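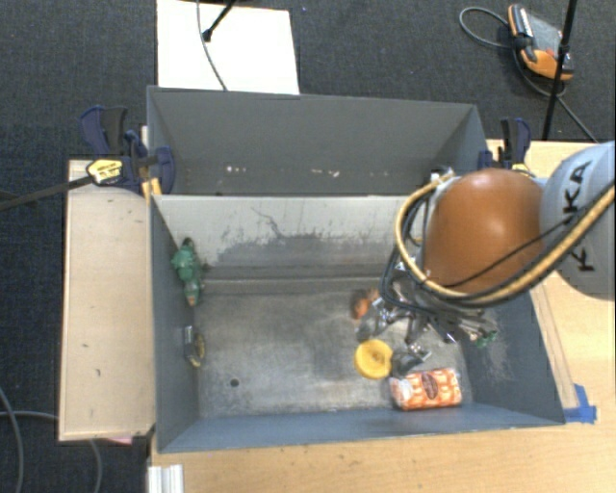
1st September

Dye bench, second go at the walnut. Thanakorn left me a bag of husks from the Pumarau trees and I've had them soaking since I got back, so today was the day to stop putting it off!

Weighed out 100 g of the Chantharasri wool (the two-ply, scoured last week — I did it twice because the first rinse still felt greasy). Husks at 100 g as well, so one to one. Brought the pot up slowly to 80 degrees and held it there for an hour, lid on, stirring whenever I walked past. No alum this time. Last January's skeins had alum and they came out more yellow than I wanted, though I was also using the old pan then, so who knows.

Colour at the end of the hour: a decent mid brown, a bit pinkish when held up to the window. I left one skein in to cool overnight and pulled the other out straight away for comparison. Labels are tied on with the string from the Maltel parcel, don't cut them off please.

pH strip said 9 which can't be right for husks and rainwater. Opened a new packet and couldn't find the colour chart that goes with it — it may be in the Vustutside folder with the indigo notes. Will test again before anything else goes in that bath.

To do: dip half of each skein in iron, very weak, a few minutes at most. Ask Thanakorn if he dried the husks or picked them green. Buy gloves, my thumbs are brown already.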